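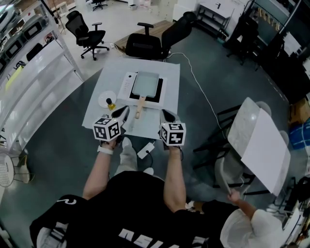
Humphreys Hall Opens Its Kitchen for a Third Season of Free Breakfast Classes

MONNESS — The Humphreys Hall community kitchen will bring back its free breakfast classes in April, with room for more learners than ever and a brand-new course on cooking in small spaces.

Last season, 382 people signed up to learn the basics, from fluffy scrambled eggs to rolled omelets and buckwheat pancakes. Many had never cooked a meal for themselves before, and quite a few came back with a parent or a roommate in tow!

"We had a man of 81 flip his first pancake here, and the whole room cheered," said Gwilym Griffiths, who runs the kitchen program. "I still get messages from people showing me what they made before work. I can't wait to get going again."

The new course, called Privumeck, is meant for people living in dorms, studio apartments and rented rooms. Every recipe can be made on a single tabletop burner or griddle with one pan, and most take less time than a trip to the drive-through. Cuvska, the neighborhood grocery on the corner, is giving the eggs, flour and fresh herbs for all nine sessions.

Classes start at 9 a.m. and last two hours, with time to sit down and eat together at the end. Children are welcome with an adult — aprons come in small sizes, too.

Sign-up opens in March at the Humphreys Hall front desk. Places are free, and a waiting list will be kept for each class.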